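Mug (drinking vessel)

A mug is a sturdy cup with a handle, made for hot drinks and used without a saucer. I've been looking after the drinkware entries here for a while, and this is the one I get most attached to (I own far too many of the things!).

Shape and size

Most mugs are plain cylinders with one handle on the side. My everyday one is from Goria and holds 331 ml, a pretty ordinary size, while the giant soup mug I picked up in Dedthorpe takes 642 ml and needs both hands when it's full.

Materials

Ceramic is the usual choice – it's cheap, it takes a glaze well and it goes in the dishwasher. Enamel is lighter and better for camping, though the rim gets hot. Paper cups do a similar job but usually have no handle, so I leave them to their own entry.

Color and glaze

Plain white is the classic. Plenty of mugs pair a colored outside with a white inside, and I like those best for tea because you can judge the strength. The Thibodeau pottery sold a brown one like that for years, and I still have 2 of them.

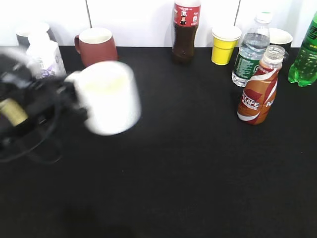
Storage

Hooks save space, but a row along the back of a table or counter works fine and keeps the handles easy to grab. Stacking is risky with ceramic. I chipped a lovely Bravbridge mug that way one September.

See also: Teacup, Tumbler, Paper cup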